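Search this site Search Enter keywords

A dropped basket is a safety report

In July the laundry robot at our Brenon site let go of a basket. It had the basket up on its left hand and was working at the washer with its right. The left hand lost its grip force and the arm did not register the change. The basket fell and hit the floor next to a coworker's foot. It was light and she was fine. The log entry said "item dropped, task resumed."

I run the night shift there and I think that entry was wrong. Nallel, which services our machines, sorts faults by damage done. Nothing broke, so the drop went in with the 266 other minor events on this year's list. I read all of them. In 22 the robot lost hold of something above waist height. In 9 it kept moving afterward. 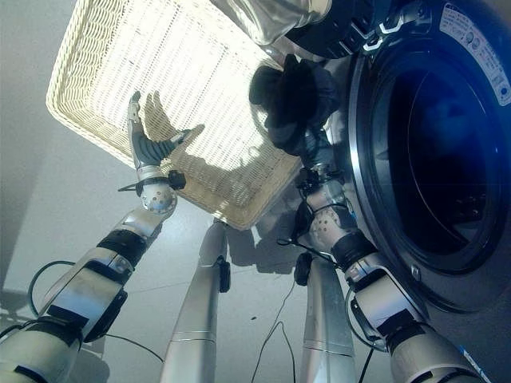 Left hand under the basket, right hand holding a black cloth near the washer door.

A robot that drops a towel has made a mess. A robot that drops something and doesn't know it has a sensing fault, and the next load may be heavier. Those two should never share a line in a log.

Our Soriano site changed its rule after a similar drop. Any unnoticed loss of grip stops both arms until a person clears it. The managers there complained about lost time, and I understand that. A stop costs us 300 seconds under the current restart procedure. I would still take it.

Nallel says a software update will catch most of these. Good. Until it is installed and tested, stop the arms and write down what happened.

Contact: Dalia Newsletter, Opinion Desk | Copyright Dalia Newsletter | Back to top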